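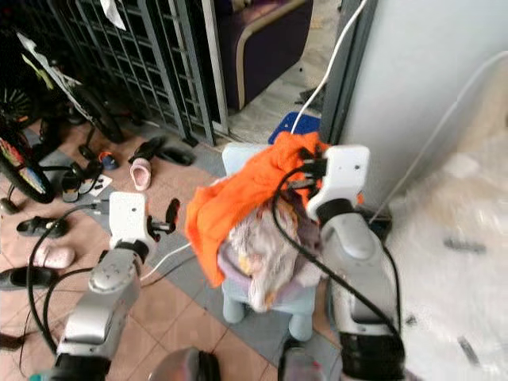 租这台机器之前，我家门厅的整理工作由"谁先被绊到谁收"这条规矩负责。规矩运行多年，效果很稳定：鞋永远在地上，布永远在凳子上，被绊到的永远是我。

所以当 Fitberg 开始在我们这一片推双臂整理机 Posbridge 的月租时，我交钱交得很痛快。每月 1,027 元，押金另算，退机时退还。这笔钱请钟点工也能请几回，钟点工还会顺手把锅刷了。可钟点工不会让来串门的亲戚站在门口张着嘴看半天，这部分价值我自己认了。

用了一整个租期，下面按我记得的顺序写，不分主次。想直接看值不值的，翻到后面"钱"那一节。

## 到货和安装

送货的车从 Pundov 的仓库过来，机器装在一只很高的箱子里，箱子上画着一个向上的箭头，进门的时候箭头是朝左的。

箱子里有主机、两条已经装好的臂、一把备用指套、充电线、一本说明书，以及另一本说明书。第一本教你怎么把机器从箱子里弄出来，第二本教你剩下的一切，而第一本在箱子最底下，压在机器下面。写说明书的和装箱的显然在不同的楼层上班。

机器往那儿一站，第一印象是体面。臂是银灰色的，一节一节，末端是个白色的夹爪头，边角磨得圆圆的，再往前才是黑色的手指。颜色搭配像一台很贵的咖啡机。我家门厅的配色是红粉色地砖加上历代拖鞋，两者站在一起，像有人穿西装进了菜市场。

安装分成三段：开机，联网，让它"认识房间"。开机没什么可说，按住，等它哼一声。联网失败了好几次，最后我把路由器从柜子里请出来，放到走廊上，它就连上了。路由器从此住在走廊。

"认识房间"这一段要求你推着它慢慢转一圈，嘴里不用说话，但我觉得气氛上应该介绍两句。它转完之后在 App 里生成一张平面图，墙和门都对，还把停在门口的自行车标成了"家具（可能会移动）"。这个判断很有水平，我家那辆车确实可能会移动，虽然上一次移动是什么时候我也说不上来。

## 它到底能干什么

宣传页上的说法是"日常轻整理"。这五个字里，"轻"字最老实。

我拆开来讲。它会从地上、凳子上、椅子上拿起软的东西，放进你指定的地方；会把一部分布料叠成一个有角的形状；会把鞋按你教它的方向摆好，前提是这双鞋在它的知识范围内；会推开一道没锁的轻门；会在干不下去的时候停下来，用一种很有教养的声音说："请协助。"

它不擦，不洗，不扫，不上楼，不搬任何有分量的东西。我试着让它拎一袋米，它把手指搭在袋口上，停了一阵，说："请协助。"我觉得这是它说得最真诚的一次。

## 叠布：本项目的主菜

买单的人多半是冲着叠衣服来的，我也是，所以这一节写得长一点。

我的测试台是一只浅蓝色的塑料矮凳。选它有两个理由，它高度合适，而且它平时就是我家衣服的第一落脚点，测试环境真实得令人难过。凳子上堆什么都行：一块亮橙色的布，一块浅底带紫花的布，外加当天谁脱下来又不想承认的东西。

单独一块布，四四方方，平铺着，Posbridge 叠得比我好。它先用一只手按住一边，另一只手去找角，找到了就提起来，对过去，再抹一下。抹的那一下很讲究，带着点理发师收尾的派头。成品棱角分明，可以直接放进抽屉，也可以拍照发给母亲。

两块布揉在一起，情况就复杂了。它得先弄明白哪里是一块的结束、哪里是另一块的开始。颜色差得远的时候还好，橙的归橙的，花的归花的，它犹豫一下能分开。花布跟花布缠在一起，它就开始哲学。左手捏住一层，右手捏住一层，往两边一拉，发现是同一块布，放下，换个地方再捏，还是同一块布。我泡了一壶茶看完了全过程，茶是好茶。

有几类东西我可以直接给结论：

- 毛巾、枕套、桌布：放心交给它，叠得比商店里的还像商店里的。
- T 恤：正面朝上能叠，反面朝上它会照着反面叠，很忠实，你领到的就是一件叠得很整齐的反面 T 恤。
- 带帽子的衣服：帽子会被叠进肚子里。拿起来的时候帽子会掉出来，跟你打招呼。
- 袜子：它能拿，能放，配对的事情请另请高明。App 里有个"袜子配对（测试版）"，开了以后它给我配出一对，一只灰，一只也是灰，一只到脚踝，一只到小腿。
- 裙子和一切有飘带的东西：它会把飘带当成独立的个体，单独放到一边，然后发现放不下来。
- 床笠：我没敢。

速度方面，不要抱幻想。它叠一块桌布的工夫，我能叠完并且后悔叠完。宣传页没有写速度，我现在明白为什么了。但它不累，不抱怨，也不会叠到一半坐下看手机，这样一整个下午算下来，它比我多叠很多。前提是你不能在旁边看。看的人会先崩溃。

把它放在门厅里干活，自己去隔壁房间坐着，隔一会儿听见夹爪嗒的一声，这才是正确的使用方法。我后来在里屋那张紫色扶手椅上听完了不少嗒。

## 堆叠顺序的一个小毛病

它总是从看得最清楚的那一块开始拿，而看得最清楚的那一块未必在最上面。垂在凳子前面的那截布对它有特别的吸引力，它会捏住下摆往外拽，把上面的一大团也带得东倒西歪，偶尔一起落到地上。落地之后它会重新规划，认真地从地上捡起来放回凳子上，再从垂下来的那一截开始拽。

我在 App 里翻到一个叫"优先从上方抓取"的开关，默认关闭，藏在"高级—抓取—其他—更多"里面。打开以后好得多。一个默认应该打开的开关住得这么偏，大概跟房价有关。

凳子本身太轻也是问题。布一压住凳面，它一拽，凳子就跟着布走，一人一凳在地砖上跳一小段舞。说明书建议使用"稳固的工作台面"，而 Fitberg 恰好有一款稳固的工作台面出售，价钱我看了一眼，继续用塑料凳。解决办法是把凳子抵在门框边上，免费。

## 鞋

我家门口的地面主要由鞋构成。凉鞋、拖鞋、小孩的鞋，侧躺的，翻着的，一只在这儿另一只不知道在哪个省的。我对机器的要求不高，把它们成对排在墙边就行。

Posbridge 对鞋的态度是区别对待的。

平底拖鞋它喜欢。夹住鞋面，提起来，放下，方向基本都对。粉色的拖鞋尤其拿得准，黑的就要多看两眼，可能跟光线有关系，傍晚以后失误明显变多。我把门厅的灯换了一个亮的，失误降下来，电费上去。

凉鞋它怕，特别是带子多的那种。手指伸进去，勾住一根带子，提起来的时候整只鞋吊在空中转，它也不慌，就这么吊着往墙边走，放下的时候鞋是立着的。立着的鞋它不认，在 App 里会显示为"未知物体"，并且问我要不要保留。我每次都点保留。

侧躺的鞋要先翻正，这个动作它会，分成推、压、翻三下，翻过去了就没事，翻过头了就再来一次。小孩的鞋太小，它有时候会连着旁边那只大的一起夹起来，配成一对，放在墙边。大小鞋并排站着，看着倒是温馨，早上出门的时候就没那么温馨了。

配对的准确程度我没有认真统计，凭感觉说，常穿的那几双它用了一阵之后就记住了，不常穿的永远在碰运气。记住的过程叫"学习"，在 App 里要你拿着鞋给它看正面、侧面和底。我为了一台机器，把家里每只鞋的鞋底都举到一个摄像头前面过，这件事我不打算写进家史。

另外提醒一句，学习过的鞋如果脏得太厉害，它会当成新鞋。下过雨的那几天，App 里我家的鞋多得像开了店。

## 线，线，还是线

这一节是我最想让厂家看到的。

Posbridge 的两条臂外面都走着黑色的粗线，从夹爪那一头出来，垂一个大弯，再回到机身。看得出来设计的时候考虑的是活动余量，余量给得很大方。大方到它弯腰去够矮凳的时候，线会先于手指到达现场，搭在布上面。它拿起布，布带着线，线带着布，放不下来，"请协助"。

我的做法是用魔术贴把线松松地绑在臂上，绑两处，不能绑死。客服的回答是这样做"可能影响保修"，我问那应该怎么做，客服说可以"调整衣物的位置"。

更麻烦的是家里的线。我家门厅靠墙和地上都走着细细的白线，充电的，网络的，还有一根谁也不敢拔的。机器对黑线尚且如此，对白线就当它不存在。细的白线横在地砖上，它的底盘会直接压过去，压过去倒没事，怕的是手指捡鞋的时候顺手捞起来一根。它捞起过一次充电线，提到胸口的高度，端详，然后叠了一下。

叠得还行。

后来我在 App 里画了"禁行区"，把有线的地方全框起来。框完以后门厅剩下可以干活的地方是一个不太规则的形状，有点像一只靴子。机器在这只靴子里工作得很好。

## 地毯

门厅一侧铺着一块白色的长毛地毯，买的时候觉得高级，之后每一天都在为这个念头付出劳动。

说明书里对地毯的要求是"短绒"，并配了一张图，图上是一块短得像砂纸的东西。长毛的没有提。我自作主张让它试了，底盘边缘碰到毛的时候会慢下来，像人走进浅水，然后继续走。走得过去，转弯吃力，轮子里会缠上毛，每隔一段时间要翻出来清理。清理口在机器背面下方，需要一把小螺丝刀，箱子里没给。

手指碰到地毯则是另一回事。它会把长毛地毯当成一件衣服。我有一次从里屋出来，看见它捏着地毯的一角，往上提，目光坚定。我是在它准备对折的时候按的停止。

禁行区又多了一块。

## Farkas：那个 App

机器是 Posbridge，租机的是 Fitberg，App 叫 Farkas。三个名字，出了问题的时候你会得到一种很充实的体验：打给这边，这边说归那边，那边说 App 里可以反馈，App 里的反馈按钮会打开一封空白邮件。

Farkas 本身做得不难看。首页有机器的一个小像，干活的时候小像会动，卡住的时候小像会低头。我觉得低头这个设计有点过分，弄得我每次都赶着去救它，走到跟前发现它只是在等一只拖鞋落稳。

任务是用积木块一样的东西拼出来的：到哪里，拿什么，放到哪里。拼一个"把凳子上的布叠好放进篮子"很快，拼一个"如果门口有鞋就先摆鞋再叠布"就开始考验人。条件只能套一层。你想再加一句"小孩在的时候不要动"，它说这是高级版功能。小孩在不在，属于高级版才关心的问题。

日志功能值得夸。每次任务都有文字记录，写得朴素：拿起，放下，拿起，失败，重试，放下。夜里睡不着的时候翻一翻，有点像看一本节奏很慢的小说，主人公始终没有放弃那块花布。

通知功能值得骂。默认设置下，"请协助"会同时推送到家里每一部绑定的手机，包括我在外面开会的时候。开会时手机上跳出一行"您的机器无法松开物体，请协助"，坐在旁边的人看见了，没有问，我也没有解释。

语音只有一种，慢条斯理的。可以调音量，不能调语气。我希望下一版能加一个不耐烦的，听起来更像家里人。

更新在租期里来过一次，在半夜，更新完它把手臂举起来又放下，做了一遍自检。起夜的人在走廊里撞见这一幕，后来那几晚都是憋着的。现在可以在设置里指定更新时间，我改到了下午 2 点。

## 声音和待机

白天听着不吵，关节转动是一种细细的嗡，夹爪开合是嗒。晚上就嫌嗒多了。安静模式会把动作放慢，把嗒变成稍微远一点的嗒，同时把一块桌布的工期拉到令人怀疑人生的长度。

电池方面，厂家在规格表里写的是连续工作 8 小时，我家的用法从来没有连续过，所以没法替它作证。每天干一个下午，晚上充，没在半路上趴过窝。充电得人工插线，插口在机身侧面靠下，弯腰找得着。一台能叠桌布的机器不能给自己插电，我第一周觉得好笑，之后觉得安心。

待机的时候两臂会收到身前，手指微微张着，像等着接什么东西。来送快递的把包裹递给过它。它接了，接得很稳，然后说"请协助"，快递员转身就走了。

## 安全

碰到人会停，这一点没有打折扣。我拿胳膊挡过，拿枕头挡过，碰上去力道很轻，马上就停，然后往回退一点。退的时候看着有些不好意思。

手指夹人也试了，手伸进去，它夹住，不疼，松开。说明书要求不要这么做，请大家照说明书来。

小孩对它的兴趣持续得比我想象中久，主要玩法是在它刚摆好的鞋里抽走一只，看它找。它会找。它会在那一排鞋前面来来回回看，手举着，放不下去。我后来不让小孩这么玩了，看着心里不是滋味，虽然我知道它没有心里。

门口那道格栅门我一直关着，机器没有出去过。说明书说它可以"识别门槛"，我不打算用楼道来验证。

猫狗的情况我家没有，帮不上忙。

## 客服

打过好几回，等待音乐是同一段钢琴，弹到快好听的地方就从头开始。

接通以后态度都好，手里都有一张流程表。第一步永远是重启，第二步永远是"请问您重启了吗"。我有一次先发制人，一开口就说重启过了，对方停顿了一下，建议我再重启一次。重启之后好了，这一局算他们赢。

上门维修来过一次，右边的夹爪手指松了，合上以后两片错着，夹什么都歪。师傅从 Pundov 过来，换了指套，紧了螺丝，前后用的时间还没有我给他找一双能穿的拖鞋长。没有收费。师傅临走看了看门口的地面，问我机器是不是还没开始用。

已经用了半个月了。

## 钱

月租 1,027 元，含上门维修，不含指套。指套是耗材，一副 100 元，说明书说"视使用情况更换"，我这边一个租期里换掉一副，维修那次换的不算在我头上。高级版的 Farkas 另外按月收，我没有开，所以小孩在不在这件事仍由我本人负责。

提前退机要扣一部分押金，扣多少写在合同背面，用的字号适合年轻人。签之前把背面看完，顺便看看续租那一条，默认是自动续的，取消要在 App 里点好几层，路线跟那个"优先从上方抓取"差不多远。

跟钟点工比，纯按干的活算，它输。跟"谁先被绊到谁收"比，它赢，而且我的脚趾可以作证。跟买一个鞋柜比，我家里人提出过这个方案，在租期开始的第一天，当着送货师傅的面。鞋柜的事我们后来没有再讨论。

## 给打算租的人几条零碎

先把地上的细线收走或者贴着墙固定好，再让机器进门。顺序反过来会很热闹。

工作台面要重，或者要有东西抵着。

门厅灯要亮。傍晚那种暖黄的小灯适合人回家，不适合它找黑拖鞋。

长毛地毯卷起来，或者画进禁行区，二选一，不要心存侥幸。

布料一次少放几块。堆得越高，它想得越久，而且你会忍不住站在旁边看。

"优先从上方抓取"，打开。我再写一遍路径：高级，抓取，其他，更多。

通知只留一部手机，选家里脾气最好的那位的。

自行车、伞架、快递盒之类立在门边的东西，教它一次就行，它会绕。盖在车上的布要另外跟它讲清楚，否则它会认为那是一件等着叠的大号衣物，并对它产生责任感。挂在门上的袋子也是同理，它够得着的一律当成自己的活。

## 评分

叠平整的布，给高分。叠有帽子有飘带的，给一个鼓励分。拖鞋好，凉鞋差，童鞋看缘分。线缆设计不及格，魔术贴及格。App 中等，日志那一页单独给好评。客服的钢琴曲请换一首。

续租我续了一个月，理由在家里公开的说法是要等高级版的试用活动。机器这会儿在门厅，我刚听见嗒的一声，接着是安静，然后手机亮了。

是凉鞋，我去一下。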